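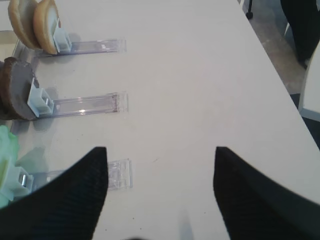 **Concurso de poesia Sastik - limite de versos no 2.º ciclo**

**profa_safavi** - 25/07/2018
O regulamento fixa 100 versos por turma, em poema coletivo. O título e a epígrafe entram na contagem? A minha turma tem 2 estrofes a mais.

**omell_169**
Título não, epígrafe sim. Ponto 4 do regulamento.

**G. Mohammadi**
Discordo. O ponto 4 fala de "texto do aluno". Uma epígrafe é citação, logo fica de fora. Em março enviámos um poema com epígrafe de três versos e foi aceite.

**omell_169**
Em março era a fase de escola, com outro júri. Na fase regional contam linha a linha.

**profa_safavi**
E os refrões repetidos?

**Mehrangiz Rezaei**
Contam todas as vezes. Na oficina da Skitwood cortámos o refrão final e o poema não perdeu nada. Atenção também ao ficheiro: fonte 12, sem nome da escola no cabeçalho.

**G. Mohammadi**
Cortar um refrão por causa da contagem é mau critério pedagógico. Eu tirava a epígrafe.

**profa_safavi**
Fica sem epígrafe, então. Envio amanhã com o código 2041 no assunto.

**omell_169**
O código vai no formulário. O assunto leva só o ciclo.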